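Assistant Stage Manager and Venue Crew, Autumn Concert Season
Gevholm Hall

Gevholm Hall is hiring one assistant stage manager and a small number of casual crew for the season that opens in September. We are an independent music venue with 900 seats in the main room and a smaller upstairs room, Kofler, used for acoustic sets, album launches and school concerts. Most of our bookings are touring country, folk and pop acts, with local openers on nearly every bill.

The assistant stage manager reports to Shufen Jin, production manager. The casual crew report to whoever is stage managing on the night.

Assistant stage manager (part time, 27 hours a week)

The work is mostly afternoons and evenings. A typical show call is 1:30 p.m. and the building is usually locked by midnight. Load-outs for bigger tours run later.

You will:
Read the technical rider when it arrives and go over it with the production manager
Send the day schedule to the tour, the openers and our own crew
Mark out the stage and check risers, power drops and monitor positions before the band gets in
Run changeovers between the opener and the headliner
Call house lights and walk-in music with the front-of-house manager, Annelies Grabner
Write the show report before you leave
Look after one or two Kofler shows a month on your own after your first eight weeks

You need to have worked on live shows in a paid or unpaid role. College venues, church productions, community theater and bar gigs all count. You should be able to read a stage plot and an input list, and stay polite with people who have been on a bus since 4 a.m. We do not expect you to mix sound, though you should know how a monitor line works well enough to help find a dead one.

You must be at least 21, as the bars are open during shows. A driver's license is useful for runner trips but is not required.

Casual crew (show by show)

Casual crew load in, load out, set chairs for seated shows and help with merch tables and dressing rooms. Calls are a minimum of four hours. We send the show list on the first of each month and you tell us which dates you want. There is no penalty for saying no, but once you have accepted a date we need you there.

The job involves lifting, stairs and pushing cases up the dock ramp. Closed-toe shoes are required and steel toes are better. We supply gloves and hearing protection. If you would like to work hospitality only, with no loading, put that on your application. We need two people for it.

Pay and conditions

The assistant stage manager is paid $34 an hour. Casual crew rates depend on the type of call and are listed on the application form. Everyone is paid every two weeks by direct deposit. Hours past midnight are paid at time and a half. A hot meal is provided on any call longer than five hours. Staff get two tickets a month to any show that has not sold out.

Parking in the dock lot is for tour vehicles only. The city garage on the next block gives our staff a flat evening rate, and the last bus from the front of the building leaves at 12:20 a.m.

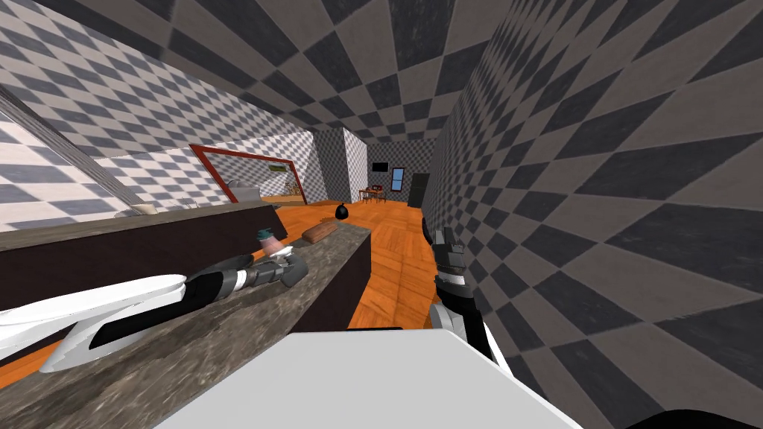 Stone countertop with a dark brown cabinet front.

Training

New crew do one paid training evening before their first show. Demyd Panasiuk teaches the rigging safety and fly floor rules, and Ansel Esposito covers the dock, the freight elevator and radio use. The assistant stage manager also shadows four full shows, one of them at our sister venue, Ustitz, which holds 1,538 and has a different desk and a much smaller dock.

How to apply

Use the form on the jobs page or leave a paper copy at the box office between noon and 6 p.m. Attach a resume of no more than two pages. For the assistant stage manager job, please also send a sample schedule or show report you wrote yourself, with phone numbers blacked out. Casual crew applicants can skip the resume and list their last three jobs on the form.

Interviews are in person and take 40 minutes. Candidates for the assistant stage manager job will be given a stage plot and asked to talk us through a changeover. Travel costs are not covered.

Gevholm Hall is an equal opportunity employer. If you need an adjustment for the interview or the job, tell Fabian Berchtold in the office and he will set it up with you. The stage, dock and office are step-free. The Kofler control booth is reached by stairs only.

Questions about shifts or the form can be left for Fabian at the box office. Please do not contact the booking team about jobs.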